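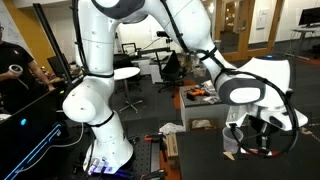 Livov, August

Thread: Who decides when the office is cold?

olga_antunes
Our building runs the air conditioning at a setting I can only call seafood counter. I own a desk blanket now. I am wearing it in August. Has anyone gotten a landlord to turn it up?

levyurch
Turn it up meaning warmer or turn it up meaning more? We lost a month to that exact question at my last job.

olga_antunes
Warmer, Lev.

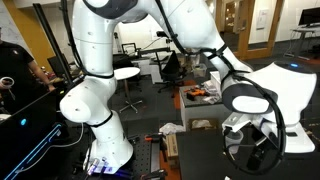 And before anyone says "talk to the building manager," I did. He told me the thermostat on our wall isn't connected to anything. It has a little lock on it, too.

bmakokha
I'm with the landlord. You can put on a sweater. There's a limit to what I can take off.

t_flanagan
Brian, every summer with this.
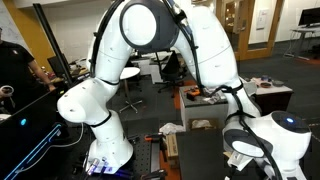 Livov, August

jsampaio
Posting from the other branch, where it's the reverse and we're slowly poaching. I bought a Midero desk fan. It has 5 speeds and they are all the same speed.

levyurch
Return it. I had the Varska one and it at least blew my papers around.

t_flanagan
Fans don't cool the room, they just move the complaint to the next desk. Olga, check your lease. Ours names a temperature range, and quoting the clause number got us a technician by 3 p.m.

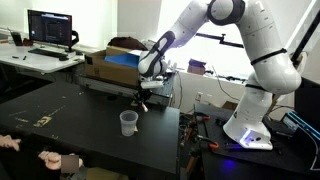

He stayed 30 minutes and found a vent that had been stuck open since we moved in. I would not call it warm now, but my tea makes it through a phone call.

bmakokha
I liked that vent.

olga_antunes
Found the clause. It says "comfortable." Wish me luck.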